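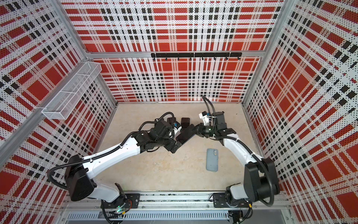

Zorthorpe League Basketball Results

Match results and basic box scores for the Zorthorpe amateur basketball league, put together from the paper scoresheets and typed up by hand. Maintained by Gunvor Dalen. Last updated Apr 7, 2022.

What's in it

1358 rows, one per player per match, covering 52 matches over one season. Five clubs' worth of sheets came from the league office, and the gaps were filled from the clubs' own copies where they had kept them.

Files

matches.csv -- one row per match: match id, date, home side, away side, score by quarter, final score, overtime yes/no
players.csv -- player id, club, shirt number
box.csv -- points, fouls, free throws made and attempted, three-pointers made
notes.txt -- corrections, in the order they were made

Player names are left out. Ids stay the same all season unless a player moved club, in which case they get a new one and the move is listed in notes.txt.

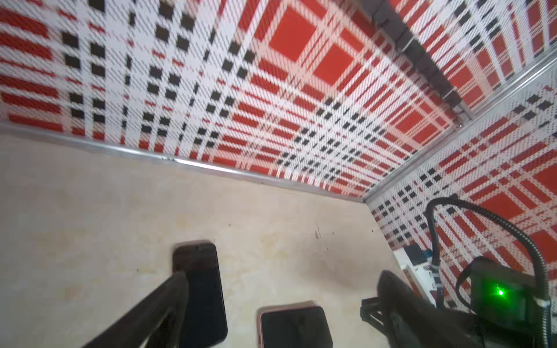
Rebounds and assists aren't recorded. The league's sheets have no column for them, and only Uver kept their own tally, which didn't seem worth adding for one club.

Known problems

Free throw attempts are missing for Planitz home matches before February. The column is blank in those rows, so don't read it as zero.

The Bermúdez v Uver overtime match has a final score that doesn't match the sum of the player points. The difference is two points. Both clubs' sheets have the same error, so the final score is as signed by the referee and the player rows are as written.

Shirt numbers were hard to read on some sheets. Where a number could have been one of two, the row has a "q" in the check column. Filter these out if you are working on individual totals.

Overtime points are added to the fourth quarter in the Planitz sheets. I have split them where the running score made it possible -- otherwise the quarter columns are blank and only the final is given.

Format

UTF-8, comma separated, header row in each file. Dates are year-month-day. Missing values are empty cells.

Use

Free to use for anything, with a mention of the source. Send corrections with the match id and, if you have it, a scan of the sheet.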